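Cleaning Up a Scanned Mesh Before Export

Models built from photographs tend to arrive with too many triangles, stray fragments and an arbitrary scale. The steps below assume the reconstruction is finished and saved as an OBJ file with one texture map. Any general mesh editor will do. Menu names differ between programs, but the order of operations should stay the same.

Step 1. Save a copy of the raw mesh and lock it. All later work is done on the copy. Decimation cannot be reversed once the file is closed.

Step 2. Delete disconnected pieces. Select by connected component, sort by face count and remove everything except the largest one. Check the selection before deleting – a thin bridge that failed to reconstruct can leave a valid part of the subject as a separate component.

Step 3. Trim the boundary. The outer edge of a scan is where photo overlap was poorest, and the triangles there are long or stepped. Cut inward until the edge follows surface you trust. Overhangs and deep pockets need a separate check, as dark areas give the matcher little to work with.

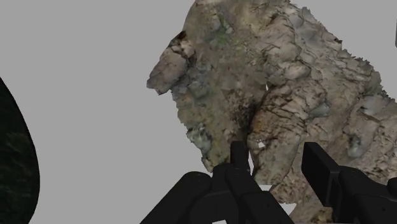
Milagros Pangilinan
Technical Editor, Surface Modeling

Step 4. Fill small holes only. Set the limit to 200 boundary edges and leave anything larger open. A large automatic fill produces a smooth patch with no texture data, and it will read as real surface to anyone measuring the model.

Step 5. Set the scale. Pick two marked points from the field notes, measure between them in the editor and apply the ratio to all axes. Repeat with a second pair. If the two ratios disagree, recheck the marker positions before going further.

Step 6. Decimate in stages. Reduce the face count by a factor of 4, inspect the silhouette, then reduce by a factor of 2 if the outline has held. Turn on the option that preserves texture seams.

Step 7. Recompute normals and bake the detail from the locked mesh into a normal map. Set the ray distance slightly above the largest gap between the two surfaces.

Step 8. Export with the texture path set to relative. Open the exported file from a different folder to confirm that the map loads.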